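Skip to content
Search this notebook Search Clear
NOTEBOOK / CIKERO CELL / MAINTENANCE

8 June 2024

Cell down since the morning, my choice. Left arm was drifting on the Ren job again and I got sick of nudging offsets. Decided to go over the grippers and the cable runs on both arms properly and write down what I did this time, because last October's entry says "redid pads, fine now" and that is no use to anyone, me included.

Power off, e-stop in, lockout tag on. Air not used on this cell so nothing to bleed. Doors propped.

Fingers first. Blue strips are on the inner faces both sides, good. Ran a thumbnail down the long edge of each one. No lift on the left finger. Right finger has a bit of a soft corner at the bottom, will live with it till the next print. Don't put super glue on it, it goes brittle and then the whole strip comes off in one go at the worst time. 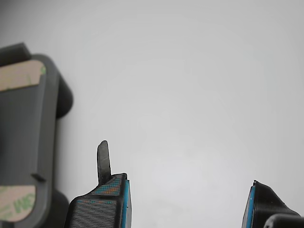
Fingers open, blue strips on both inner faces. Liner still on the grey part at left.

Notes on the tape, for whoever does the next set:
- wipe with isopropyl, let it flash off, then wipe again with a clean one. Not the same rag.
- liner stays on until the part has been dry fitted. Dry fit, check close, THEN peel
- press hard and hold. Count slowly to 29 (Capucine's number, don't ask)
- leave it overnight before any load. Overnight means overnight
- offcuts with the liner half off go in the bin, not back in the drawer

Printed parts are from the Grolia spool. Layer lines are fine but they do hold dust, so a dry toothbrush before the alcohol. I skipped that on the first one and had grey mush under the tape. Peeled it, started again. Lost most of an hour.

Cables next. This is the part I actualy wanted to look at. The drift gets worse when the wrist is rolled right over and I've been blaming the joint zero, but it could just as well be the loom pulling. Too little slack and it tugs, too much and the loop gets in behind the bracket. Moved each wrist by hand through the full roll, slowly, watching the braid.

Left: sleeve okay over the bracket, no broken strands I could find. Stiff going over the top. Gave it 2 cm more slack and it rolls easier by hand.
Right: longer loop, more clamps. One tie was tight enough to leave a dent in the sleeve. Cut it, put a new one on a bit looser, trimmed flush. File the cut end!! I have the scratch to prove it.

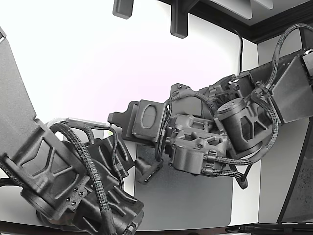

Checked screws on both wrists with the small driver, just nipped them, no threadlock added. Would rather they stay removable till Aldo has had his turn at the joint zero. If they back off we'll see the paint marks move. Put fresh paint marks on, white, the yellow pen is dead. Somebody please order one.

Still have not touched the zero itself. One thing at a time or we won't know what fixed it.

Foam. The dark grey block is the same density as the last lot from Totska, I think, the label was gone. Cut with a new blade, one pass, no sawing. Wants to sit square to the plate or the plate creeps when you close on it. Stock tape for all the flat stuff is the 3M 468MP, there's part of a roll left in the second drawer. Enough for 5 more sets if people stop using it for signs.

Plan was to power up late afternoon and run the slow open/close for 2,000 cycles, then check the strips and the foam again, then offsets. Asked in the channel if anyone objected to it running overnight.
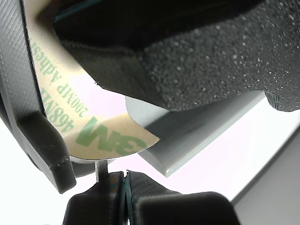
Ginette: no objection to overnight but please don't run the cycles with the tape that fresh. You wrote "overnight before any load" yourself, higher up. Start it tomorrow and log the wrist temps while you're at it, we never have those when we want them.

Fair. Tag stays on, cell stays off tonight.

To do:
- cycles, after the tape has had its night
- wrist temps, both arms, before and after
- Aldo, joint zero left arm, only once the cycles are done
- paint pen
- reprint right finger, same file, dont rescale
- ask Totska what density the foam is

Tools back on the board except the small driver, it's in my top pocket, will bring it back.

This site uses cookies to keep you signed in. Accept Manage settings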